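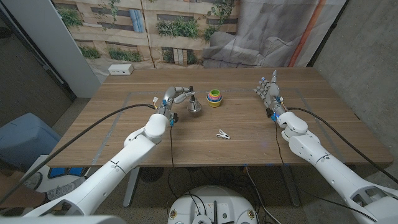 Daiane Peixoto has spent most of November comparing two robot hands, and when I rang her she was already halfway through a complaint about cables. "They get everywhere," she said. "You plan a lovely reach across the table and then a wire decides otherwise!"

The contenders are the Troro and the Zeton, both with proper fingers. Each gets 300 tries at a set of small household things (metal cup, nesting cups, a clothes peg), run off the same Magnusson controller. I asked which bit was hardest, expecting her to say the cups. "The peg, every time. It's so flat when it's lying down."

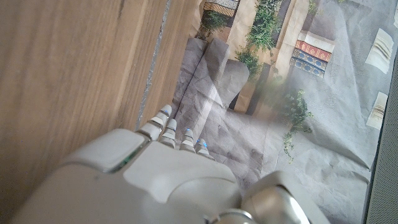 She'd pick the Troro for the thumb, which she finds easier to steer, though the Zeton is quicker to set up – 18 minutes on her best morning. By our call she had logged 2,444 grasps, counting all the practice ones, and wanted 3,000 before writing to the Comham office. And a favourite? "Ask me after lunch," she said, and went off to retie a cable.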